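Clatidby Dry Bulk Fixtures – data card

Version of 3 September 2022
Maintainers: Tahsin Abeysekara, Malsha Siddiqui

The set holds 3,437 reported spot fixtures for handysize, supramax and panamax vessels, compiled from broker circulars. One row is one fixture. Period charters are kept in a separate file, periods.csv, with the same column names.

Rates are in US dollars per day, or per metric ton where the circular gave a voyage rate. The two are never converted into each other. Check rate_unit before averaging anything.

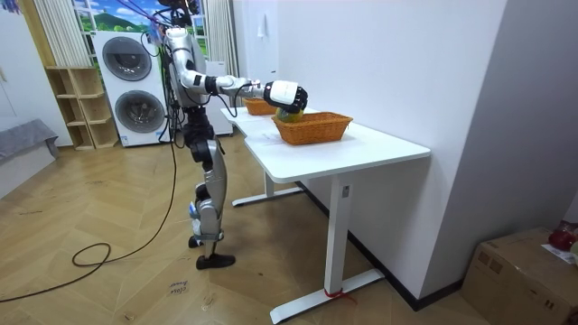

Laycan dates are stored as two columns, lay_start and lay_end. Where a circular said only "prompt", both are blank and the prompt flag is set to 1. Port names follow the Plirnau list – older spellings are in port_raw.

Known problems

60 rows have no charterer name. 19 rows are probably duplicates reported by two brokers with different rates; they share a dup_group number and we left them in. Deadweight is as reported and has not been checked against a register.

Corrections go to Malsha Siddiqui, with the row ID and a copy of the circular. The next release is planned for October and will add fixtures that failed on subjects.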